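What I learned when I made a budget for our grippers

Jul 15, 2021

In November I was asked to write the equipment plan for our small group. I had never planned money for robots before. My earlier work was with textile testing at Festhorpe, where you buy one machine, it comes on a pallet, and it stays in the same corner for many years. So I made several mistakes, and I want to write them down while I still remember them well.

My first mistake was that I started from the robot. I opened the catalogs, compared arms, and made a nice table with reach and payload. A colleague looked at my table and asked me how many hours of folding we wanted to record before the arm arrives. I did not have an answer. The arm had a long delivery time, and for the first part of the project we needed only the hand-held grippers, the cameras and a place to work. I moved the arm to the second half of the plan and started again from the grippers.

We asked for offers from two suppliers. Zeditz sells a gripper as a complete set, with the charger and a hard case. Tiwari sells the body and the fingers separately, and the price looks much better until you add the pads. Pads are the part which wears out. I put seven spare pairs in the budget and I thought this was generous. Please do not do as I did. I would now put 40, and I would ask the supplier to write the price of the pads in the same offer, with a date until which it is valid.

The second mistake was to buy exactly the number we needed. If two persons use both hands, you need four grippers, this is simple. But one is always charging, or one screw is loose, or somebody has taken one to another desk to look at the firmware. When one gripper is missing, a pair is missing, and then one person has no work. I now calculate one extra gripper for each two pairs. The finance office does not like the line "spare," so I write "reserve unit" and nobody has complained.

The third thing is not a mistake, only something I had forgotten completely: the furniture. For cloth work you need a large soft surface at a good height, and sheets in more than one color. You also need enough clothes. I had zero for all of this in the first version. In the second version it was nine lines, and together they cost less than the case of one gripper. It is a good feeling to find cheap lines, but they also must be ordered, and somebody has to carry the mattress up the stairs.

So this is what the money becomes, in the end: grippers, a bed and blue cloth.

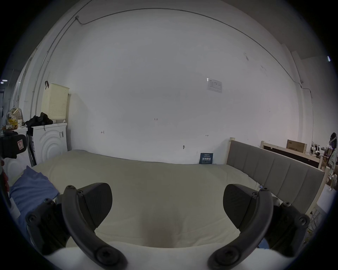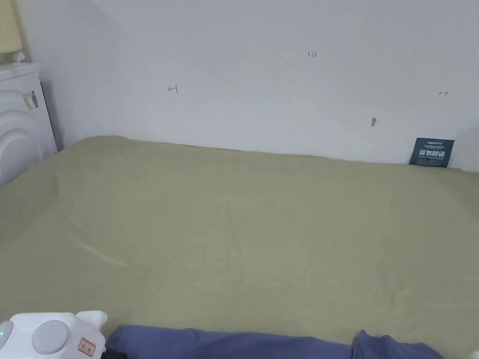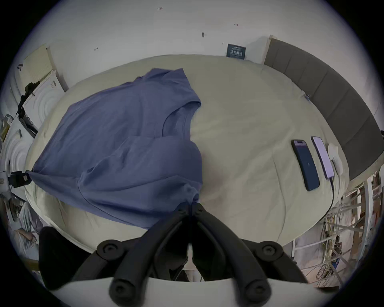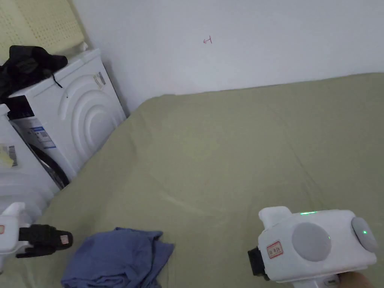
For the next round I have a different order of work. First I write the tasks, then the hours, then the number of hands, and only after this I open a catalog. I also keep one page only for consumables. Pads, screws, tape, labels and cables are on it, and I put in 200 for small things I can not foresee. Last time such small purchases went through my own card, and I waited a long time to get the money back.

About software I can say less. We use Prallska to keep the list of what we own and who has it. It is slow and the search does not understand plural words, but each gripper has its own entry with the date of purchase and the repairs. When I asked for more pads, I could show the repair notes, and the discussion was very short. If you have no such tool, a spreadsheet is enough. The important thing is to begin it on the day when the first box is opened. I began ours much later, and two chargers are still on the list with a question mark.

The arm is still in the plan. I have asked again for an offer, this time with installation, the table, and one day of training written as separate lines, so I can see what we pay for each. I am waiting for the answer from Zeditz. Tiwari answered already, but they forgot the shipping, and I have written back to them this morning.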